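Neues aus der Textwerkstatt: Warum wir unsere Gesundheitsseiten noch einmal von vorn lesen

Liebe Leserinnen und Leser,

eigentlich wollte ich Ihnen in dieser Ausgabe nur kurz berichten, dass der neue Internetauftritt der Physiotherapiepraxen von Plelemus fertig ist. Aber wer mich kennt, weiß, dass »kurz« nicht zu meinen Stärken gehört (Graciela Garrido, die diesen Rundbrief Korrektur liest, hat mir schon eine Zeichengrenze angedroht). Also holen Sie sich ruhig einen Tee, ich erzähle ein wenig ausführlicher.

Als wir den Auftrag im Frühjahr übernommen haben, lagen auf der alten Seite 340 einzelne Ratgebertexte. Manche waren sehr schön, mit viel Liebe geschrieben, andere hatten seit Jahren keinen Besuch mehr gehabt, und bei einigen wusste selbst in der Praxis niemand mehr, von wem sie stammten. Drei Artikel über den Hexenschuss gaben drei verschiedene Empfehlungen zur Bettruhe! Für eine Suchmaschine ist so etwas unschön. Für jemanden, der mit Schmerzen auf dem Sofa liegt und am Handy nachliest, ist es schlicht ärgerlich.

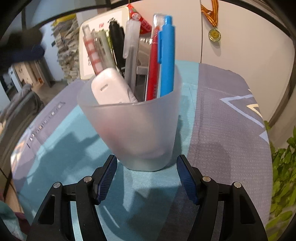

Skye McIver und ich haben uns deshalb entschieden, erst einmal gar nichts Neues zu schreiben. Wir haben gelesen, Seite für Seite, und jeden Text einer Frage zugeordnet, die Patientinnen und Patienten am Empfang wirklich stellen. Die Kolleginnen dort haben uns dafür freundlicherweise eine Liste geführt, und die war Gold wert. Am häufigsten ging es um ganz Praktisches: Brauche ich eine Verordnung? Was ziehe ich zur ersten Behandlung an? Darf ich danach Auto fahren? Zu keinem dieser Punkte gab es auf der alten Seite eine brauchbare Antwort, dafür aber einen langen Aufsatz über die Geschichte des Fangopackens, den ich übrigens mit Vergnügen gelesen habe.

Danach kam der fachliche Teil. Touran Babaei ist selbst Physiotherapeutin und arbeitet seit Oktober fest bei uns mit, worüber ich mich sehr freue. Sie prüft jeden Gesundheitstext, bevor er online geht, und sie tut das gründlich. Mein Absatz zur Wärmebehandlung kam zweimal zurück, beim zweiten Mal mit dem Vermerk »klingt hübsch, stimmt so aber nicht«. Sie hatte recht. Inzwischen steht unter jedem Beitrag, wer ihn geschrieben und wer ihn fachlich durchgesehen hat, dazu das Datum der letzten Prüfung. Das möchten wir künftig bei allen Kundinnen und Kunden aus dem Gesundheitsbereich so halten, auch bei Breteck, deren Hörgeräteseiten als Nächstes an der Reihe sind.

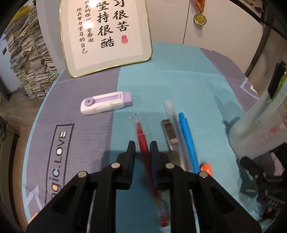 Gregor MacAulay hat sich in der Zwischenzeit um die Technik gekümmert, und da muss ich zugeben, dass ich nicht jedes Wort verstanden habe. Verstanden habe ich immerhin dies: Die alten Adressen leiten jetzt sauber auf die neuen weiter, die Schrift lässt sich ohne Verrenkungen vergrößern, und das Terminformular hat nur noch zwei Schritte statt der früheren Odyssee. Beim Umzug sind ihm 2.115 tote Verweise begegnet, von denen ein guter Teil auf Seiten zeigte, die es schon lange nicht mehr gibt. Er hat sie alle abgearbeitet und war danach für einen Nachmittag etwas wortkarg.

Was die Zugriffszahlen angeht, bitte ich Sie noch um Geduld. Wir schauen sie uns erst an, wenn ein volles Quartal vorliegt, denn kurz nach einem Umzug schwankt ohnehin alles. Ein wenig Rückmeldung gibt es trotzdem schon: Am Empfang klingelt das Telefon zu den Stoßzeiten offenbar seltener, und eine Patientin hat sich den Text zur Nackengymnastik ausgedruckt und zur Behandlung mitgebracht, mit eigenen Anmerkungen am Rand.

Wenn Sie selbst eine Praxis, eine Apotheke oder eine Beratungsstelle betreiben und beim Lesen an Ihre eigene Ratgeberecke gedacht haben: Flora Carnegie bietet am Donnerstag, 17. Oktober, wieder eine offene Sprechstunde an. Bringen Sie gern zwei oder drei Texte mit, bei denen Sie unsicher sind, sie dürfen auch alt und ein bisschen peinlich sein. Eine kurze Nachricht vorab genügt, am besten als Antwort auf diesen Rundbrief, dann hält Flora Ihnen einen Platz frei.

In der nächsten Ausgabe schreibt Skye über Bildunterschriften und Vorlesefunktionen. Sie hat versprochen, sich kürzer zu fassen als ich.

Herzliche Grüße aus der Redaktion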